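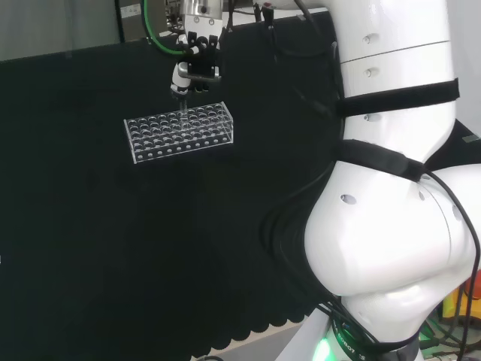
*Written by Priit Juška. Applies to Kitivura 5, applicant accounts only.*

## Submitting a file to the Wastdale Studentship

This section covers the upload and release of an application for the Wastdale Studentship. Creating an account is covered in the previous section. Department administrators use a separate login and should not follow these steps.

### Before you start

Have the following ready:

- enrollment certificate for the current term, PDF
- research or project statement, PDF, no more than 40 pages including plates
- names and university email addresses of two referees
- bank details, if the award is to be paid outside your university

### Filling in the form

1. Log in and open **Awards > Open calls**.
2. Select **Wastdale Studentship** and click **Start file**. The status line changes to *Draft*.
3. Enter the project title. The field accepts 40 characters, spaces included. Longer titles are cut when the file is saved, without a warning.
4. Under **Degree stage**, choose the stage you will be in on the first day of the award.
5. Upload the certificate and the statement in their own slots.
6. Click **Save draft**.

> **Note:** Drafts are kept until the call closes. A draft that has not been released by then is deleted overnight and can't be restored.
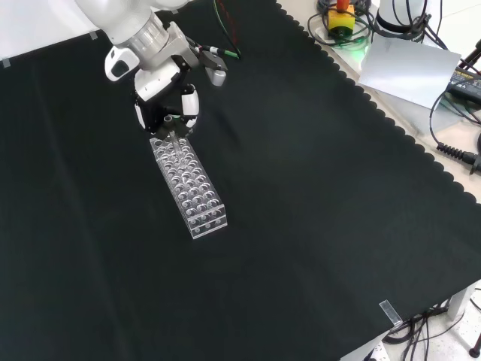
Quentin Hamel writes that his title was cut in the middle of a word and the jury list was printed that way, so he now checks the **Preview** tab after every save. The preview shows the title as it will be printed. To correct it, return to step 3 and save again.

### Adding referees

7. Open the **Referees** tab and enter both addresses.
8. Click **Send request**. Each referee receives a link to the letter form.
9. Wait until both lines read *Received*.

> **Caution:** Changing an address after step 8 cancels the first link. A letter already started under that link is lost. 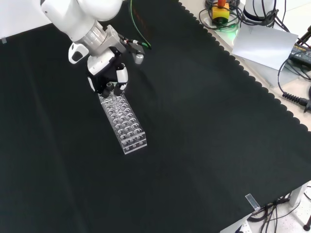 Referees who can't find the message should search for the sender name *Kitivura Awards* and check the junk folder. The **Resend** button becomes active on the following day. Letters sent by regular email are not added to the file.

### Releasing the file

10. Open **Preview** and read all pages.
11. Tick the declaration and click **Release**. The status line changes to *Released* and a receipt number appears under it.
12. Save the receipt as a PDF.

A released file is locked. To withdraw it, use **Awards > My files > Withdraw**. Withdrawing returns the file to *Draft* and keeps the letters. The September call closes at noon, server time, and the **Release** button is turned off at that point even if the page is already open.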